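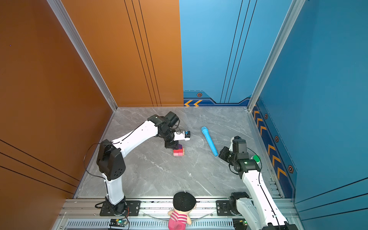
About us

Hello, I'm Nazar Yatsenko and I run Huanca, a singing school for people who think they can't sing (you can, and we'll get to that). We're in Stellthorpe, up the stairs over the old seed merchant's, and you'll hear us before you find the door!

I started in June with 5 pupils, one keyboard and a kettle. I'd spent years teaching choirs in Narnmont and kept meeting grown-ups who'd been told at school to stand at the back and mouth the words. It made me cross, so I put a card in the post office window and waited. These days there are 80 of us across the week, the youngest is 19 and the oldest won't tell me.

Lessons are half an hour, one to one, and we sing whatever you like. I've done hymns, sea shanties, a great deal of country and one entire musical with a man who only wanted to learn the villain's part. You don't need to read music. If you'd like to learn I'll happily teach you, but plenty of people never bother and sound lovely. 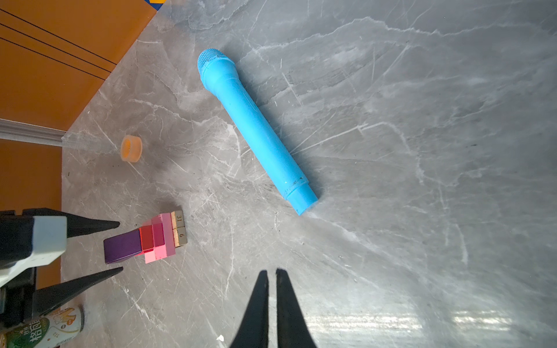
A sky-blue toy microphone.

On the first evening of each month we have Tendusix, our open sing. It's named after a warm-up noise that got out of hand (ten-du-six, ten-du-six, up the scale, faster and faster until somebody gives in). Bring a friend, bring biscuits, sit and listen if you're feeling shy. Doors open at seven and we finish by nine, as the people downstairs get up early.

Once a year we do a proper concert at the chapel. The last one raised 800 pounds for the new piano, a secondhand upright with a sticky top F that I've grown quite fond of.

If you fancy a go, ring or drop me a line. I'm usually teaching until six, so leave a message and I'll ring you back in the evening. The first lesson is free and you can sing Happy Birthday if nothing else comes to mind.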